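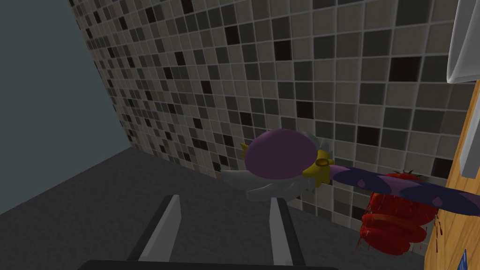 **Demyd Panasiuk** replied:
The command reference for Muvska is finally searchable! I typed in "wait until" and got the page on the first try, with the old block name listed next to the new one. Big thanks to whoever did the cross-links.

**trullora_fan**
Same — and the code samples copy without the line numbers now. My students have been begging for that.

**jpenrose**
Love the search, not sold on the rest. Error 51 still sends you to the page for error 30, and the motor group commands have moved under "Advanced". Why? My beginners use those in week one.

**Demyd Panasiuk**
I like them there! It keeps the starter list down to nine commands, so new kids don't scroll forever.

**jpenrose**
Nine is too few. You can't even turn in place with those.

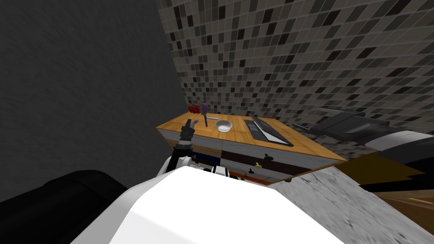

**helmy_loops**
Do old projects still open after the update?

**trullora_fan**
Old projects open fine, but save a copy first — the editor rewrites the file header, and version 91 can't read it after that.

**helmy_loops**
Great, copying everything tonight. Can't wait to try the new loops!

**jpenrose**
Let me know if the nested ones highlight properly. Mine light up the outer loop only.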